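Call for participants: Grevside Student Robotics Club, Drawer and Door Project

The Grevside Student Robotics Club is looking for new members for its second project, which starts in February. We welcome students from any program, and also people from the neighbourhood who are 16 or older. You do not need to own any equipment.

My name is Maëlys Ferrand and I coordinate the project together with Ruan Dlamini. Last year our club worked on picking up cups and blocks. This year we want the arm to open furniture, and for this we will work mostly in simulation. The reason is simple: the club has only one real arm, and the waiting list to use it was very long.

What you will do

You will join a team of four. Each team prepares rooms in the simulator, with furniture of different sizes, colours and handles, and then steers the arm by keyboard or by hand controller to open a drawer or a door. We save every attempt, also the bad ones. Our goal is 1597 saved attempts before the end of the project, and each member is asked to contribute about 52 of them. Later the teams will use these attempts to train a small program, and we will compare the results at an open evening. 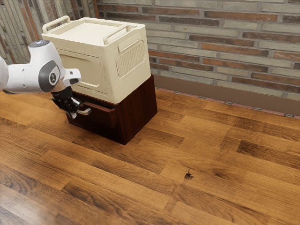

Drawers are harder than they look. The fingers must come to the handle at a good angle, and the pull must be straight, otherwise the drawer gets stuck in the simulator exactly as it does at home. We therefore ask for patience more than for speed. In the first 2 weeks Lerato Venter will teach the controls, and you can practise as much as you wish before anything is saved.

Who we are looking for

- People who can come one evening per week, from 6:30 to 9 p.m.
- At least a few members who have written some Python. The others will learn the basics with us.
- One or two persons who like to draw or to model objects, for the furniture library. It holds 400 objects at the moment and many of them need better textures.
- Somebody who writes clearly, to keep our club notebook in order.

What we offer

The participation is free of charge. We cannot pay members, but students of the college may ask their program office if the hours can be counted as a practical activity. You will have an account on our simulation computers, which you can also use from home, and tea is always available. All names will be listed in the project report, unless you prefer otherwise.

How to apply

Please send us a short message, half a page is enough. Tell us what you study or what your work is, which evenings are possible for you, and what you would like to learn. A résumé is not necessary. Tatsuya Tanabe reads all the messages and will answer you within one week. If your English is not perfect, please do not worry, mine is also not.

Recent notices
Collow Hall: new opening hours for the workshop
Results of the cup stacking evening
Wanted: used hand controllers in working order
Notes from the visit to Tshabalala Library

Contact: Grevside Student Robotics Club, Collow Hall, front desk | © Grevside Student Robotics Club | Back to top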